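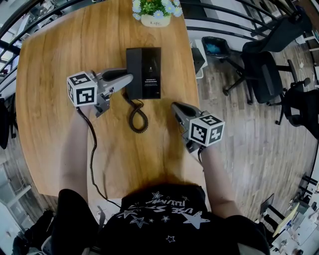
**How long does it take to learn to demonstrate a task with the hand grippers?**

Most people are comfortable after an afternoon. The first hour goes on getting used to the width of the fingers, and after that it is mainly a matter of slowing down.

Our Plumwood group has been recording tabletop tasks since March. The current set is office objects, with the corded telephone first on the list. Sneha Lodhi picked it because a coiled cord behaves differently every time and the recordings so far were nearly all rigid things like cups and boxes.

The target for the phone is 700 demonstrations, shared among 12 people. Each person works in blocks of two hours at most, with a proper break between blocks. Wrists get sore before anyone notices, so please keep to the limit even if you feel fine.

A few points from Renu Rana, who checks the recordings:

- Keep the marker cubes uncovered. A sleeve or a forearm across one of them for more than a moment means the take can't be used.
- Start and finish with both grippers open.
- If you drop something, carry on and pick it up. Recoveries are useful and we keep them.
- Don't tidy the cord between takes. Leave it however it landed.
- Move at the speed you would want the arm to move.

Harish Dwivedi has been running the first batch through training on the Kunent arms. Results are mixed. Reaching for the phone is fairly reliable, but the two arms still get in each other's way when one has to hold the base steady. He has asked for more takes where the left hand does the holding, as most of us are right-handed and tend to do it the same way.

The plant can stay on the table. Background objects are fine as long as they are out of the working area.

After the telephone we move on to staplers and ring binders. Sarita Thakur is looking after the booking sheet, and morning spots from 9 am are the easiest to get. New people should do a practice block with her before recording anything that counts.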